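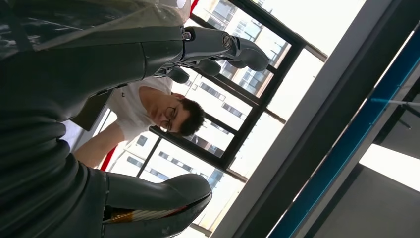 Slide 2: Can it do the chores yet?

Short answer, no. Some of them, slowly, with a person standing next to it.

The arm and fingers are good now. Give it a rigid part in a known spot and it will pick that part up all day. At Brakholm we logged 918 picks in September and most of the misses were bags and cloth.

Slide 3: Home versus shop floor

Shop floor is easier. Bins stay put and the labour is already broken into steps. A kitchen gets rearranged every night. Folding one towel took our test unit five minutes. (Pause, let them laugh.)

Ask Anselmo Barrios to cover maintenance here, two minutes max. Hands need more looking after than arms do.

Slide 4: What I'd buy today

Bin picking, yes. Dishes, wait. Laundry, wait longer.

Take questions.

Recent talks
Nilen: grippers for small shops
Tandodel warehouse visit, notes
Mwakalinga on safety fencing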